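La pince qui apprend à plier le linge
Une page pour les curieux à partir de 8 ans, par Asanka Thambiah
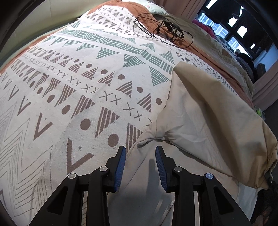 Jamex est un kit pour apprendre des gestes à un robot. Dans la boîte, il y a une pince que l'on tient à la main, une petite caméra qui se fixe dessus, un câble et un livret. La pince n'a pas cinq doigts comme toi. Elle a deux mâchoires noires, et chacune porte à l'intérieur un coussinet bleu avec des rayures en relief. Passe ton ongle sur le bord d'une pièce de monnaie : tu sens les petites lignes ? Elles accrochent un peu. Les rayures du coussinet servent à la même chose, elles aident la pince à tenir un tissu, par exemple un vêtement beige tout froissé sur un lit.

Pourquoi plier, c'est difficile ?

Pour toi, plier un pull est peut-être ennuyeux, mais tu sais le faire. Pour un robot, c'est un des travaux les plus compliqués de la maison. Une brique de construction garde toujours la même forme. Si tu la poses sur la table, tu la retrouves pareille. Un vêtement change de forme dès qu'on le touche. Il fait des bosses, des creux, des ombres, et la manche se cache sous le dos.

En plus, il faut trouver où finit le vêtement et où commence la couverture. Quand la couverture est pleine de dessins, avec des zigzags, des ronds et des triangles rayés, c'est un bon exercice ! Tes yeux font ce tri très vite. L'ordinateur, lui, doit s'entraîner longtemps.

Comment on montre le geste

Imagine que tu apprends à un petit cousin à faire ses lacets. Tu ne lui donnes pas une liste de nombres. Tu fais le nœud devant lui, lentement, et tu recommences. Avec Jamex, c'est presque pareil. Une personne prend la pince dans la main et elle range, elle plie, elle déplace. Pendant ce temps, la caméra filme ce que la pince a devant elle.

Chaque geste filmé s'appelle une démonstration. Ensuite, un programme nommé Plosatum regarde toutes les démonstrations et cherche ce qui se ressemble. Il remarque par exemple que la pince s'approche ouverte, qu'elle se ferme sur un pli, puis qu'elle monte. Plus tard, on met une pince de la même forme au bout du bras d'un robot, et le robot essaie à son tour.

Combien de fois faut-il recommencer ?

Beaucoup de fois. Pour la leçon « vêtements » vendue avec le kit, l'équipe a enregistré 2 115 démonstrations. Après, elle a tout regardé et elle a gardé 1 366 gestes bien réussis. Les autres étaient trop rapides, ou le tissu était tombé, ou bien un chat passait devant la caméra (c'est arrivé plus d'une fois).

Declan Buckley a dessiné les mâchoires de la pince. Je lui ai demandé s'il avait trouvé la bonne forme tout de suite. « Non, j'ai fait seize modèles. Le premier serrait si fort qu'il laissait des marques sur les chaussettes. »

Et chez toi ?

Le kit est fait pour les écoles, les clubs et les familles qui aiment bricoler. Avec la boîte, on reçoit quatre leçons : les vêtements, les cubes, les couverts et les crayons. La leçon des cubes est la plus facile, je te conseille de commencer par elle. Un adulte doit être présent pour brancher le câble et pour installer Plosatum sur l'ordinateur.

Attention, il n'y a pas de bras de robot dans la boîte. On peut utiliser la pince seule et regarder ses propres démonstrations sur l'écran. Si ton école possède déjà un petit bras Brastora, la pince se visse dessus avec une pièce spéciale, vendue à part.

J'ai essayé le kit pendant tout le mois de mai. Ce que j'aime, c'est que l'on comprend vite : on ferme la main, les mâchoires se rapprochent. Ce que j'aime moins, c'est le poids. Après un moment, le poignet fatigue, surtout pour les plus jeunes. Il faut faire des pauses et changer de personne.

Petite expérience sans robot

Prends deux cuillères en bois, une dans chaque main. Pose un tee-shirt en boule sur ton lit. Maintenant, essaie de le plier seulement avec les cuillères – sans tricher avec les doigts. Où est-ce que tu attrapes le tissu en premier ? Par le col, par une manche, par le milieu ? Recommence avec une serviette de toilette et compare.

Petit dictionnaire

Mâchoire : une des deux parties de la pince qui se ferment sur l'objet.
Pivot : le petit axe autour duquel une pièce peut tourner, comme dans une paire de ciseaux.
Démonstration : un geste fait par une personne pour que le robot l'apprenne.

Le livret de Jamex existe en français. Il est édité par Afolabi, et les pages à colorier sont à la fin.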